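**Fio: o que aprendi trocando o jeito de lavar louça em casa** (28 de setembro de 2020)

**1/** Em setembro do ano passado a conta de água aqui de casa veio alta e resolvi mexer na rotina da cozinha antes de mexer no banho. Vou juntar as anotações neste fio. Somos três pessoas, sem lava-louças.
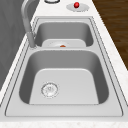 *Cuba dupla de inox, a maior na frente e a menor atrás.*

**2/** Primeiro, o ponto de partida. Eu lavava tudo com a torneira aberta, peça por peça, como minha mãe fazia. Fechei o registro do resto da casa, anotei o hidrômetro antes e depois do almoço e deu 47 litros. Uma refeição só, sem panela de feijão.

**3/** Quem me convenceu a medir foi o Ademir Mendonça, que foi encanador a vida toda e mora no mesmo prédio. Ele tem um caderno com leitura de hidrômetro desde que se mudou para cá. Comecei o meu no mesmo dia.

**4/** O método que ficou: raspar tudo no lixo orgânico com espátula de silicone, pôr os talheres de molho numa vasilha, ensaboar com a torneira fechada e enxaguar tudo de uma vez. Ordem: copos, talheres, pratos, potes, panelas. A gordura vai por último.

**5/** A espátula é a parte que mais faz diferença para mim. Prato de molho de tomate bem raspado pede metade do enxágue. Antes eu usava a água para empurrar comida.

**6/** Sobre detergente. Eu despejava direto na esponja e depois passava um tempão tirando espuma. Hoje diluo: uma colher de sopa para um copo de água, num frasco de bico. O frasco de 500 ml que acabava em duas semanas agora passa do mês.

**7/** Água quente só para assadeira e para pote plástico que guardou coisa gordurosa. Esquento na chaleira o que sobrou do café. Para o resto, água fria resolve.

**8/** Panela queimada: bicarbonato, dois dedos de água, fogo baixo por dez minutos, desligar e deixar até a noite. Não uso palha de aço em inox porque risca. Em alumínio uso, com pouca força.

**9/** Tentei o arejador na torneira. O primeiro, marca Wisora, comprei sem olhar a rosca e não serviu. Medida interna e externa são coisas diferentes, levem a peça velha na loja. O segundo serviu e está lá até hoje. De vez em quando tiro e deixo no vinagre.

**10/** Uma coisa que não deu certo: guardar a água do enxágue para regar planta. Com resto de detergente, a jiboia da janela amarelou. Parei. Hoje só aproveito a água de lavar folha e arroz — essa as plantas aceitam bem.

**11/** A Noemi Lindqvist perguntou por mensagem se não dá preguiça. Dá. No primeiro mês eu voltava para a torneira aberta sempre que estava com pressa. Depois acostumei. Agora estranho quando vejo alguém lavando do outro jeito, e tento não comentar.

**12/** Números, para quem gosta. O consumo do mês do meu apartamento, antes de mudar: 12 metros cúbicos. Este mês: 8. São 4000 litros de diferença. Nem tudo é louça, porque também consertei a descarga, que vazava. Não sei separar uma coisa da outra.

**13/** A descarga merece uma linha. Pinguei corante de bolo na caixa acoplada e esperei meia hora sem usar. A cor apareceu no vaso. Era a borracha de vedação, peça barata, troquei sozinho vendo o manual.

**14/** Esponja: troco toda semana e corto ao meio quando compro. Metade para louça, metade para pia e fogão. Bucha vegetal também funciona, só demora mais para amaciar e solta uns fiapos no começo.

**15/** Escorredor: o que eu tinha, de arame, enferrujou nos pés. Passei para um pano grosso de algodão dobrado em quatro. Seca durante a noite se eu pendurar. Ocupa menos espaço e vai para a máquina com as toalhas.

**16/** O Gaspard Mallet respondeu lá em cima que usa bacia em vez de molho na vasilha. Também serve. Eu não uso porque não tenho onde guardar a bacia depois.

**17/** Respondendo a quem perguntou do óleo usado: junto numa garrafa PET e levo no ponto de coleta da padaria, na esquina de baixo. Nunca no ralo. O Ademir já desentupiu muita coluna de prédio por causa disso e conta com detalhes, se deixar.

**18/** Próxima coisa que quero medir é a máquina de roupa. Ela tem um ciclo econômico que nunca usei, e o manual não informa o consumo de cada programa. Vou anotar o hidrômetro nos dois ciclos com a mesma quantidade de roupa e ponho o resultado neste fio.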